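The flower end of the table

November 23, 2020

I finally have a table I love sitting at, and I have to tell you about it before the novelty wears off! It's the light wood one with the rounded front edge, and all through October it was where mail went to be forgotten. Then I brought home the fake flowers, and everything else had to lift its game.

Yes, fake. I used to be a terrible snob about artificial flowers, but I've changed my tune completely. The sunflowers are such a cheerful colour against the white wall, and the red and pink ones next to them (white pot again, I'm nothing if not consistent) make the whole back edge look like a tiny market stall. The reddish-brown branchy one was the wild card. I nearly left it in the shop and now it's my favourite of the lot.
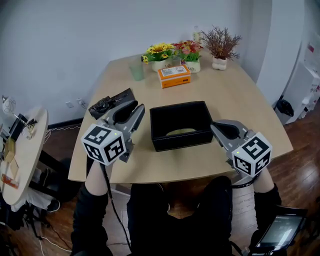

Sunflowers at the back, black box in the middle, bag still to be dealt with.

My other new love is the open black box. It has that leathery look that makes anything you drop into it seem important, and it's exactly the right size for the odds and ends that used to roam all over the tabletop. I looked at a Dravau tray and a very handsome Uchida one first, and went back and forth for two weeks (I know, I know), but I wanted proper sides. Things stay put in a box.

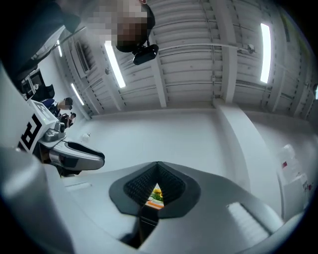 Looking up from table height, dark sleeves and all.

I'm keeping the middle of the table for whatever I'm working on and pushing the pretty things right to the back. The little orange carton has wandered back there too and I'm letting it stay, the colour is so good beside the sunflowers! The green cup can stay as well. The crumpled black bag cannot.

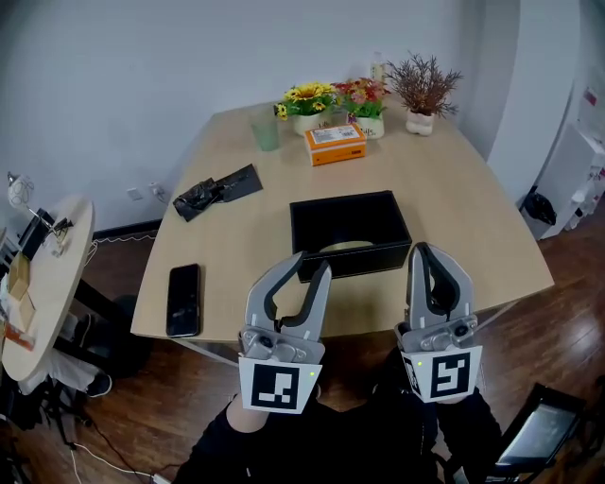

A wider view, with the round side table and the white desk lamp.

Next up is the round side table, which has the lamp and a small cardboard box on it and could really use a plant of its own. I've got my eye on a trailing one from Joltlow, fake again, in a white pot, obviously.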